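I finally bought a rowing machine, and it took me most of the winter to get there! My old one was a Pant, a hand-me-down that squeaked so loudly I could only use it when everybody else was out of the house. I'd been putting money aside for the big Rulludwood model, but at 2,000 dollars I kept closing the tab (and then opening it again the next evening, of course).

In the end I went with the Sesta, which was on sale for 488 with free shipping. The box weighed 47 pounds and I dragged it down the hall on a bath mat – not my proudest moment, but the floor survived. 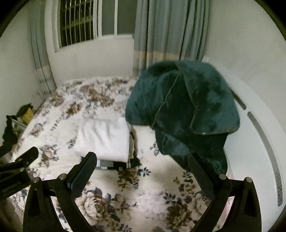 Putting it together was easier than I'd feared. The seat rolls smoothly, the handle is comfortable, and the display is big enough to read without my glasses. I do wish the foot straps were a little longer, because I like to row in my chunky old sneakers.

So far I'm doing 2,000 meters every morning before coffee, nice and slow – my back feels better already, and I'll report back once I've tried the harder settings.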